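5 May 2023
Packaging bench, Tostthorpe workshop

Moisture uptake in returned cartons, second round

Picked up where the December entry stops. The Bolden cabinet was free from first thing so I put the second batch of board samples in before doing anything else. Same settings as last time. The door seal has been replaced and the humidity reading now holds steady with the door shut, where in December it wandered all afternoon.

Samples are squares cut from the side panels of used cartons, away from the creases and away from any printed area where possible. 200 mm on a side, cut with the steel template and a new blade. Each one is marked in pencil on the inner face. Marker ink threw the weights off in the first round, so pencil only from now on. Please don't use the felt pens kept in the drawer, even for the spares.

Batch A is plain brown board. Batch B is white-faced board from retail boxes. Batch C is the Portela board with the waxy coating, which we only have a little of. I have asked for more and been told to expect it when it comes.

Weights were taken on the small balance after it had been left switched on overnight. Batch A total before the cabinet was 1,183 g, batch B was 932 g. Batch C not totalled, as two of the squares had a torn corner and I want to recut them first. Individual weights are in the ruled book, left-hand pages.

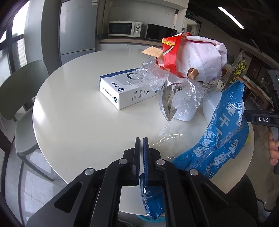 White HP box on the round table, clear plastic bag over the far end.

Wraps and bags. The first round ignored these completely and I think that was a mistake. A carton that goes back on a shelf with a plastic bag over it will not dry at the same rate as one left bare, and most returned cartons have some sort of film with them. For the next run I'd like to do each board type twice, once bare and once in a loose bag with the mouth left open. A sealed bag is a separate question and can wait.

Checked the cabinet after lunch. Batch A had curled, all in the same direction, towards the inner face. Batch B had curled much less. I had them standing in the wire rack with one slot between each, and the curled ones were touching their neighbours, so I moved them to every third slot. That means the rack is now full and batch C will need the other shelf. Noted the time of the move in the ruled book in case it shows up in the curve.

Thermometer on the top shelf reads 23 degrees, lower shelf the same. Good enough. The Plonik logger was recording when I closed up. Its clock is still an hour behind, so add an hour to anything it gives you. I tried to correct it from the menu and it went back to the old time as soon as the cable came out.

Edge crush. Did three trial pieces of brown board on the press to get the feel of it again. The first slipped in the holder and doesn't count. The other two failed cleanly along a flute. Didn't write the loads down as the zero had not been set. Proper tests once the batches come out.

To do:
Recut the two torn squares in batch C and weigh the lot.
Find the second wire rack, last seen under the guillotine.
Order pencils, and blades for the long knife.
Draw up a sheet for bare and bagged runs with a column for curl.
Ask Portela whether the coating is on one face or both. It looks like both under the lamp but the inner face takes pencil quite well.

Cabinet left running overnight. Please don't open it before the morning weights are done. The drip tray was emptied at the end of the day.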